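Keeping vegetables fresh with no fridge for a month?

Asked in Home & Kitchen, 30 Nov 2024

Hello all, and sorry in advance for the length, I never manage to keep these short. We moved into the upstairs half of an old house in Sandau in October and the kitchen is being torn out and redone. The fridge went with the first load. The builder tells us 4 more weeks, which I'm reading as 5. Until then we have a hot plate on the dresser, a sink in the bathroom, and one cold bedroom at the back with the radiator turned off.

I don't mind going without milk and meat at home (the bakery downstairs is a great comfort to me) but I do love my vegetables and I hate throwing them out. Our market is only once a week so I buy a lot in one go. The potatoes and onions are fine. It's the greens that break my heart, they go limp on me in two days and yellow by the fourth.
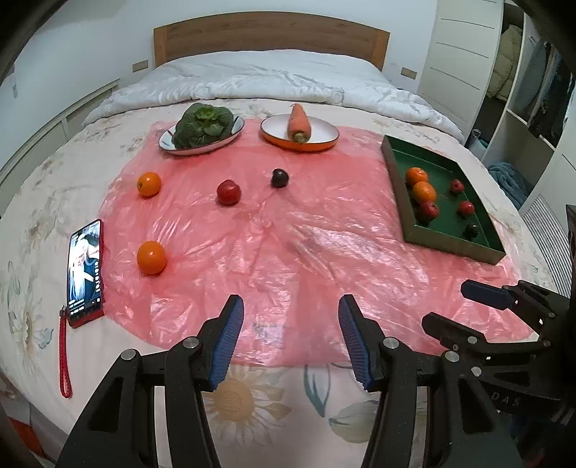

What I'd love to know is whether I should wash everything when I get home or leave it dirty, and whether things want to be wrapped or left in the open air. My mother washed everything, my aunt in Alarcón washed nothing, and they argued about it for as long as I can remember. At the moment I put a plastic sheet over the bedspread in the spare room and sort the shopping there, with the cabbage on an oval plate because I like to see it, and then I dither. Is a plate all right for a cabbage, or am I drying it out? Any advice welcome, especially from people who have lived this way for longer than a month.

Answer 1 (261 people found this helpful)

Welcome to life without a fridge! We spent over 200 days a year like this when we had the cabin at Trondilska, and you get quite fond of it, though the first couple of weeks are a nuisance.

Your aunt wins on the washing, mostly. Leave the soil on carrots, beets and potatoes and brush it off when you cook. Water sitting in the creases is what starts the rot, and root vegetables in particular keep far better dirty. Do twist the green tops off your carrots and beets the day you buy them, they pull the moisture right out of the root. You can eat the beet tops that same night with a little garlic, and very good they are too.

Leafy things are different and here your mother has a point. Loose leaves and herbs like a bit of damp around them. I rinse them, shake them well, roll them in a clean dish towel that has been wrung out, and lay the roll in a box with the lid half on. Dampen the towel again when it feels dry. Anything with a stem, such as parsley or celery, can stand in a jar of water like flowers.

A whole tight cabbage hardly needs you at all. Keep the outer leaves on, even the ugly ones, as they protect the rest. A plate is fine for a few days, but a sheet of newspaper around it will take you much further, and when you want some, peel leaves from the outside and leave the cut side of the stem alone. If yours is one of the looser, crinkly kinds, eat it earlier in the week.

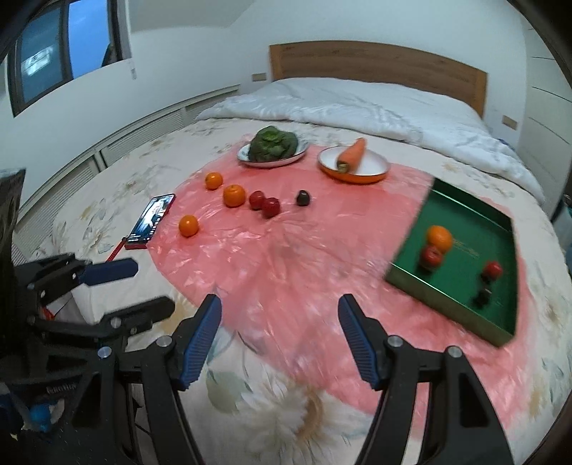 Fruit and vegetables spread out on plastic for sorting

The other thing I'd say is to go through it all every couple of days. It takes no time and you will catch the one soft tomato before it spoils its neighbors. Keep apples well away from the greens, they give off a gas that yellows the leaves, and I'd bet that's half of your trouble. Onions and potatoes shouldn't share a box either. Potatoes want the dark, so an old pillowcase in the bottom of the wardrobe does nicely.

As for your cold bedroom, hang a cheap thermometer in there before you trust it. We thought our back porch was perfect until one night it froze and I had a crate of lettuce like wet paper.

Answer 2

just get a cool box. we have an Isum one, plugs in the wall, not very loud. second hand they are cheap and you can sell it again after

Answer 3

Agree with the first answer except I never bother with newspaper, I use a cloth bag and it works the same. Also plan your meals by what dies first. Spinach and lettuce the first two days, then beans and peppers, then cabbage and carrots at the end of the week when you are sick of everything and ready for soup. Cucumbers don't much like the cold so keep those in the warmer room.

Comment from the asker

Thank you all so much! The apples were sitting right up against the greens, so that's been put right this morning. I've rung my aunt to tell her she was correct about the carrots and she was unbearable about it.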